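3.2 Folding on the bed
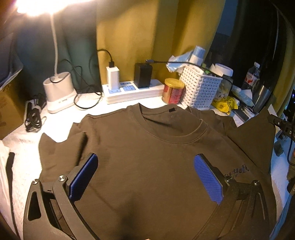
Figure 4. A T-shirt laid out front side up on a bed sheet, with one sleeve raised.

Most of the clothes folding we recorded in the Clurnden households was done on a bed. We had expected tables, and our first interview guide had a question on table height that we later dropped. Of the 262 folding sessions in the diary set, more took place on a made bed than on all other surfaces put together, and this held for large houses as well as for one-room flats. People named the size of the surface first and its softness second. A T-shirt needs room for the body and for both sleeves to go out to the sides, as in Figure 4, where the dark shirt is spread flat on a white textured sheet, collar towards the top, and other household items are crowded in at the back. That kind of sharing was common. The bed was rarely cleared before folding began, and the working area was whatever was left over once pillows, bags and the rest of the washing had been pushed back.

We use the word "station" for the part of the bed where a garment is laid out, following Fagerlund's earlier work on ironing in Hulme. A station in our sense has no fixed edges. Several participants shifted theirs along the bed as the finished piles grew, and two ended up folding at the foot after starting at the head. One woman in Hulme kept the same station all year, on the window side, and told us she would sooner wait for the cat to move than fold on the other side.

3.3 Order of steps

For short-sleeved tops we coded four steps: laying out, flattening, turning in the sleeves, and closing the body. Laying out was the step with the most variation. Some people shook the garment once and dropped it, others held it by the shoulder seams and lowered it from the hem up. The second group spent longer on laying out and less on flattening, and the total time came out much the same.

Whether the garment went down on its front or its back mattered more. A shirt laid front side down can be finished without turning, and the chest ends up on top of the folded parcel. A shirt laid front side up has to be turned over at some point if the owner wants the print or neckline to show. Both habits were found in nearly every household, sometimes in the same person. When we asked about it, the usual answer was that the shirt is folded the way it comes out of the basket. Participants who laid shirts face up often said they used the inside of the collar to find the front, by looking for a label. This was mentioned most often for plain, dark tops, where front and back are hard to tell apart in the evening.

Sleeves caused most of the corrections. We counted a correction whenever a part that had already been placed was lifted and set down again. A sleeve that stands up or doubles under at the shoulder leaves a ridge in the finished fold, and people who stacked their shirts went back for it far more than people who put them away in a drawer on edge. Dark cotton made this harder to see. Three participants said they checked it by running a palm across the shoulder – "you feel it before you see it", as one Skirketero resident put it.

3.4 Bed linen as a working surface

Textured sheets and spreads hold a garment in place while it is being smoothed, and this was seen as a help by most people who had them. On smooth sheets the whole shirt tended to travel when one side was pulled. Older participants, mainly those who had set up house before 1980, laid a towel or folded blanket under the work for this reason. Younger ones had not heard of it, although 7 of them tried it after the group discussion in November and kept it up for the rest of the diary period.

White linen was preferred for folding dark clothes, and the reverse was also reported. Lint was the main complaint. Participants in the Divora flats, where the dryers are shared and the filters are not always cleaned, moved their dark clothes to a chair or the couch to keep them off light bedding.

3.5 Limits

The diary sessions were capped at 60 minutes, so very large loads are under-represented. Quartey coded all the sleeve corrections and Fagerlund recoded a portion of them. Disagreements were mostly over what counts as a lift when the fabric is only tugged straight, and we settled these by treating a tug as part of flattening. We did not record fibre content, and statements on cotton in this section rest on what participants told us. Trousers and fitted sheets are dealt with in Section 4.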